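## Skollska Workshop Members' Forum > Shared Builds > Two-arm bench: cell layout and next task

**cpfister**

Members are advised that the two-arm bench is assembled and both grippers respond to the common controller. The build log stands at 41 hours. I propose that the first task be the transfer of a marker from the mesh pen holder to a position on the acrylic plate. The brush rack would stay at the back against the wall, as a fixed obstacle for the planner.
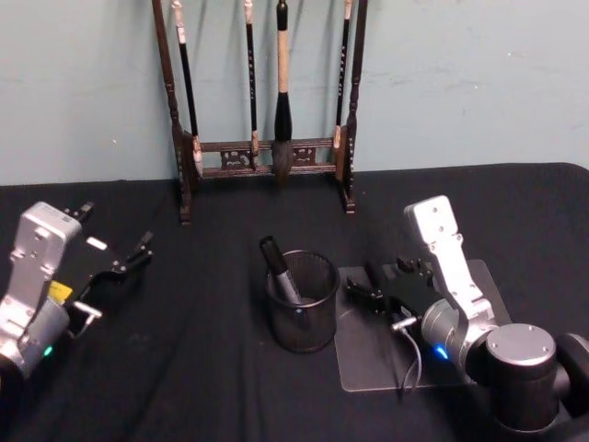

The pen holder is to remain between the two arms, within reach of either gripper. I would ask members not to move it between sessions, as the taught positions are stored relative to the table and not to the object. Comments are invited before the end of November.

Cyrill Pfister

**g_danzer**

I support the task but not the layout. A hanging brush is a poor choice of obstacle. It will swing if touched, and the planner treats it as a solid box. I would remove the rack until the basic transfer has been repeated 300 times without a fault.

I also question the black cloth. It cuts glare, but it wrinkles, and a thin plate lying on it will not sit at a constant height.

Gebhard Danzer

**mavamance**

With respect to Mr. Danzer, 300 repeats on a bare table would tell us very little. The old single-arm rig managed 1,000 and then failed the first time a mug was left beside it.

On the cloth I agree. Two strips of tape under the plate would be sufficient.

**cpfister**

Tape is acceptable, provided it leaves no residue on the acrylic. The rack will stay for now, with a clearance of 15 cm set in software on all sides. Should a brush be struck, I will withdraw it and report the matter in this thread.

**sitex_bench**

A separate point concerning the gripper cable. If it is left to loop over the work area, it will sooner or later catch on the edge of the plate. I recommend routing it back along the link with hook-and-loop ties before any unattended run.

**g_danzer**

Seconded. I maintain my objection to the rack and ask that it be noted in the log.

**cpfister**

Noted. The ties are in the second drawer, under the label maker. Unattended runs are suspended until the cable has been rerouted.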